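The Night We Fed the Kitchen God

My neighbor Shufen Xiao tapes a paper man above her stove every winter, and for years I thought he was some kind of calendar.

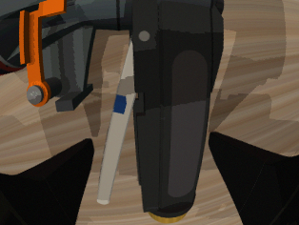 The Kitchen God spends all year on the wall, listening. A week or so before Lunar New Year he goes up to heaven to report on the household, and families in a lot of northern China get him ready for the trip with something sweet and very sticky. Some say it's so he'll speak sweetly, others say it's so his teeth will glue shut (Shufen is firmly in the teeth camp!). I'd pictured something gaudy, but the picture is mostly dark charcoal gray, with one short bit at the bottom, a bright gold piece peeking out from under all that dark gray paneling. That little flash of gold is what I look at first.

Anyway, last winter she finally invited me over for the send-off. It was a Sunday, four o'clock, and her cousin Jianhua Du was already in the kitchen arguing about malt candy. He wanted the long sesame sticks. She had bought the round melon-shaped ones. They put out both, and then Jianhua smeared a little on the god's mouth with his thumb, very gently, the way you'd wipe a toddler's face.

Then you burn him! I hadn't been warned about that part. He comes off the wall, goes into a metal basin out on the back step, and up he goes as smoke. Some families add straw for his horse. We used a handful of dry grass from my side of the fence, so I suppose I've now catered for a divine horse.

The wall stays bare until New Year's Eve, when a new print goes up and he's back on duty. Shufen told me her grandmother cleaned the whole house while he was away, every shelf and corner, and grumbled out loud the entire time because there was no one on the wall to hear it. I love that so much.

I asked what he'd be reporting about her this year. She handed me another piece of candy, the sticky kind, and my jaw was busy until it was time to go home.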